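Airing out the thermos collection
Every bottle in the house comes out at the same time here, caps off, and the round wooden table is where they all end up.

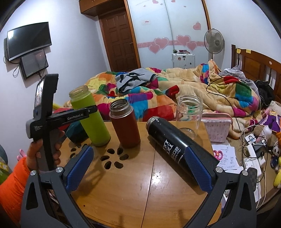

Caps off, always
I used to screw the lids back on right after washing. Big mistake! A closed thermos smells like old soup in 2 days, and my friend Ursina Aigner swears hers got there overnight. Now the lids live in a bowl by the sink until morning.

Baking soda for tea stains
Two spoonfuls, hot water to the top, and leave it for 6 hours (I do it before bed). Swish with a bottle brush, rinse, done. For really brown insides I go 8 hours – never bleach, please.

Lay it down or stand it up?
I rinse standing up and then tip the narrow ones on their side for a bit so air can get in. Put a folded towel next to them or they'll roll, ask my kitchen floor.

Glass jars
Same treatment, but let the jar warm up under the tap first before the really hot water goes in. If the lid still smells of pickles, rub it with a cut lemon and set it on the windowsill – mine spend most of June out there.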